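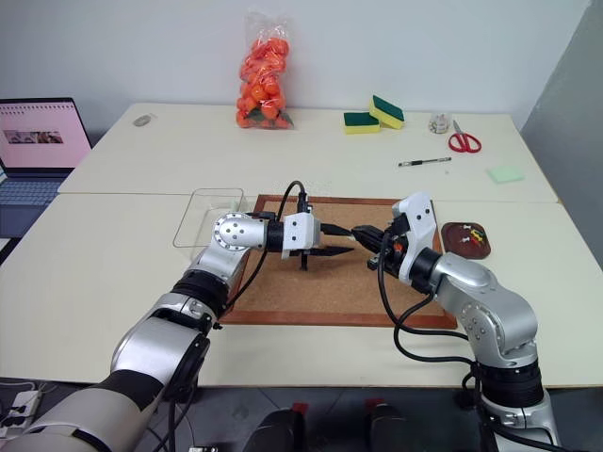

Feb 18, 2019 - sourdough starter log, flour swap

OK so the Zisholm rye is gone (I finished the bag, sorry everyone) and I've moved both jars over to the Ziltdale whole wheat. Fed each one 100 g flour and 100 g water this morning and put them up on the shelf over the radiator. Jar A went nuts! It doubled before lunch and pushed the lid up. Jar B is being a slug again, same as last week, and smells a bit like nail polish, so it's getting two feedings a day until it cheers up.

Oğuzhan Çetinkaya says his aunt in Kurtuluş keeps hers way stiffer than ours, almost a dough, and only feeds it when she feels like it. I want to try that with a spoonful of A. Maybe tomorrow, if there's a clean jar left (there won't be).

Test loaf: 1000 g flour total, 789 g water, which was too much for this flour. Wheat drinks less than I thought, or I mixed it too short. Shaping was a mess and I ended up scraping half of it off my sleeves. 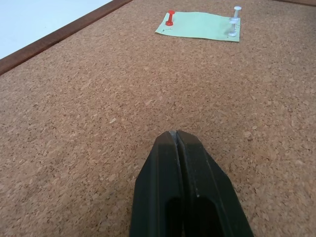
Baked it anyway. Flat, but the crust is great and the crumb is more open than I deserved. Tastes sour in a good way, a little like yogurt. Next time I'll drop the water by 113 g and give it one more fold.

Still to do: order more rye, ask Flarnico if they sell the small bags again in April, relabel jar B, the tape fell off.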